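Storage room and workshop tips, part 4

Posted 20th August by Dewanti Menon

Quick one, typing this between loads. Shelves, bins, cardboard, the usual. Some of it you know already, skip down.

Most of what follows came out of clearing the back room in June, plus whatever people mailed in. Metal shelves, too many boxes, small parts everywhere.
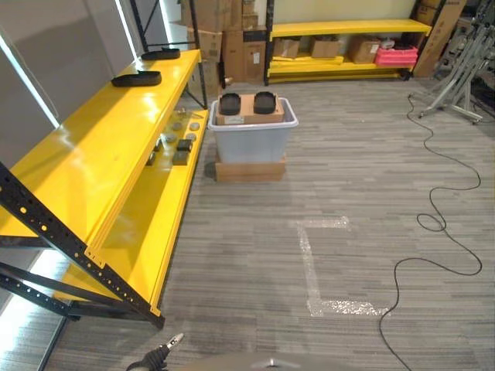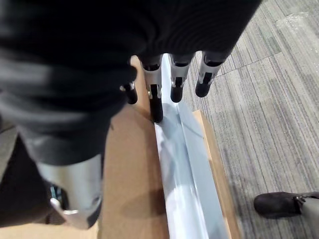
Get the boxes off the middle of the floor

Shelf first, floor second. Sounds obvious. Walk round the room once and look at what is standing on the carpet. Anything that fits on a bottom shelf goes on a bottom shelf, heavy stuff before light stuff. Tall flat boxes can lean in a corner but tie them, a bit of string round the post is plenty.

Bins on carpet: put a flat piece of cardboard underneath. Slides easier, no dents in the pile. Swap it when it goes soft.

Tape on the floor

White tape, a rectangle where the bin lives. Leave one side open if you like, saves tape. Then people put it back where it goes. Ashraful Patwary wrote in to say masking tape leaves gunk on carpet if you forget it for a year – use the cloth kind and pull it slow, low angle. Gunk you already have: ice cube in a bag, then scrape with a spoon.

Small parts on open shelves

Discs, blocks, odd bits of wire. They wander. Two ways to do it:

Shallow tray with a lip, one kind of thing per tray. Old baking sheet works fine.

Or a jar with a lid, label on the jar and not on teh lid. Lids get swapped.

Whatever you pick, keep it at chest height. Small things on a top shelf get pushed to the back and you buy them again. I own 20 of the same washer now, thanks to that.

Rubber pads and soles

Store flat if you can. Standing on edge is ok for a day or two, longer and the thin ones start to lean and take a bend. Not stacked face to face in summer either, they can stick. A sheet of baking paper between. Talc works too but makes a mess, and on glossy shelves you see every fingerprint after.

To get a bend out: warm room, flat board, something heavy on top, overnight. Hair dryer on low if you're in a hurry. Dont use the oven. Hendrik Engelbrecht used the oven.

Box inside a bin

Good trick for anything that shouldn't get damp. Plastic bin outside, cardboard box inside, label on the front of the box where it shows through the plastic. Only works with the see-through kind obviously. The Ballar bins I had before were solid blue, spent half my life lifting lids.

Leave a finger's width all round or you'll never get the inner box out again. If it's already stuck, tip the bin on its side and push from the bottom.

Putting metal shelves together

Posts with holes – finger-tighten everything, get it standing, check it's level, THEN tighten. Diagonal braces last. If it still rocks, loosen the braces, push the unit square with your hip, tighten again. Spare bolts in a bag, bag taped to the back post.

Wobble on carpet is normal for the first week, the feet settle. Squares of thin plywood under the feet help if the carpet is thick.

Wiping down: damp cloth, drop of dish soap, dry it right away. Glossy paint shows streaks near a window. Grukasov polish was a waste of money, mine went sticky.

Cables

Long cable across the floor, loops all over. Over-under coil, velcro strap, hook on the shelf post. If it has to stay out run it along the wall. Behind the shelves, not in front, you will trip with a box in your arms and not see it.

Labels

Thick marker, short words. Front and one short side, so it reads either way round. "Misc" is banned. Štěpánka Zelenák numbers her boxes and keeps a notebook, she's at 511. Too much for me but she finds things.

Cardboard that has had it

Soft corners, bulging bottom, chuck it. Keep the flat ones for under bins and under paint cans.

Next time probably drawers, and the Mostinik hinge question, got a lot of mail on that.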